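Workbench notes: bracing the frame and hanging the backdrop

The bench in the back room has had three lives. It began as a drafting table, spent a long time as the place where mail went to be ignored, and since April it has been the surface where I finish and photograph small ceramics. These notes cover the rebuild of the frame behind it, mainly the post, the cables and the curtain. I am writing them down while I still remember which bolt went where.

The starting problem was sway. The top itself is heavy and does not move much. The frame above it, which carries the lights and the curtain rail, is light and moved a great deal. Leaning on the front edge of the bench was enough to set the curtain swinging. For trimming or sanding a foot ring that does not matter. For a two-second exposure it matters, and I was throwing away one shot in every five for blur.

I measured the movement at the top of the frame with a ruler clamped to the wall. A firm push at bench height gave 47 millimeters of travel, side to side. Front to back was negligible, as the frame is tied to the wall in that direction. So the whole fault was racking in one plane, and racking in one plane is what diagonal bracing is for.

Options considered

Plywood panel. Cheapest and stiffest. It would also have covered the outlet and the lower shelf on the wall side, and it would have been a nuisance to remove. Rejected.

Rigid diagonal struts. I priced these from Flolier, who sell grooved post by the length and will cut to size. Struts work in compression as well as tension, so a single one would have done the job. The trouble was the end fittings, which stick out farther than the curtain could hang clear of. Rejected with some regret.

Crossed cable with turnbuckles. Cable only works in tension, so you need both diagonals, one for each direction of push. It is thin, it can be adjusted after the fact, and it stays out of the way. This is what I used.

The post

The center post is grooved metal, gray, bolted down at the back of the bench. Its foot is held by a pair of small triangular brackets, one to each side. They are pink. Perrine Guillot printed them for me and pink was the spool she had loaded. I had intended to replace them with metal ones after testing the fit. They have held and I have stopped intending to.

One point about grooved post: the nuts that slide in the channel have to go in before the ends are closed off. I knew this and still had to take the top off twice. Count the nuts you need, add two, and slide them all in at the start. Spare ones can sit in the groove indefinitely with a bit of tape over them.

The cables

The cables cross at the upper part of the post and run out diagonally to either side. A turnbuckle goes on the lower portion of each side, where I can reach it without a stool. I had first put them high up, near the crossing, on the theory that they would be less visible there. Then every adjustment needed a ladder, and the ladder had to stand where the bench is.

Tensioning procedure, for my own reference:

Loosen both turnbuckles until the cables are just slack. Square the frame with a tape measured corner to corner, both ways, and shift it until the two numbers agree. Take up the left side by hand until the slack is gone. Do the same on the right. Then give each side half a turn at a time, alternating, and recheck the diagonals after every second round. Stop when the cable gives a low note if plucked. Past that point you are bending the frame.

After tensioning, the same push at the same height gave 3 millimeters. I did not chase the rest.

The curtain

The backdrop is black fabric from the remnant bin at Guérin, bought as one wide piece so that there is no seam behind the pot. It hangs in loose folds. I tried it stretched flat and it looked worse, as any slight ripple then read as a fault in the cloth. With folds, the eye accepts it as a curtain and goes back to the object.

Black fabric is never black in a photograph unless the light is kept off it. Mine goes a bluish gray toward the top and gets close to true black only low down. I could flag the light, and may do so. For glaze records it is good enough, and the gray pots separate from it without help.
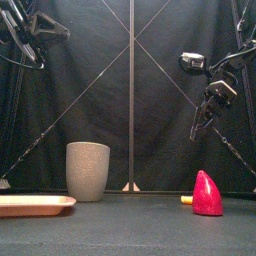 Gray pot on the bench, with the post, the cables and both turnbuckles behind it.

The top has a matte, slightly grainy surface, dark gray. I chose matte after a bad experience with a gloss sheet that reflected the underside of every rim. The grain does pick up clay dust. A damp cloth, then a dry one, and leave it alone for a while before setting anything down, or the foot of the pot will leave a ring.

Test pieces

The tall gray one is my standard subject when I change anything in the setup. It is a plain shape with a wide mouth, sides that bulge a little and a narrower base, and the rim is thin and comes out slightly lighter than the body. That makes it a useful check. If the lighter line at the rim disappears, the light is too flat. If the side away from the light merges with the curtain, it is too hard. I keep it toward the back of the bench and left of the post so that test shots from different months can be laid over each other.

Remaining work

The cables show in wide shots. For the catalog pictures I crop, so this is cosmetic, but I would like a second curtain rail in front of the bracing so the fabric can be pulled across it. Natix have a slim track that would fit the groove with the right adapter. I have asked for the drawing.

The turnbuckles will need checking as the cable settles. I have put a pencil mark on the wall at the top corner of the frame. If the corner leaves the mark, I will retension and note the number of turns.

Perrine wants her Groro clamp back. It is currently holding the ruler.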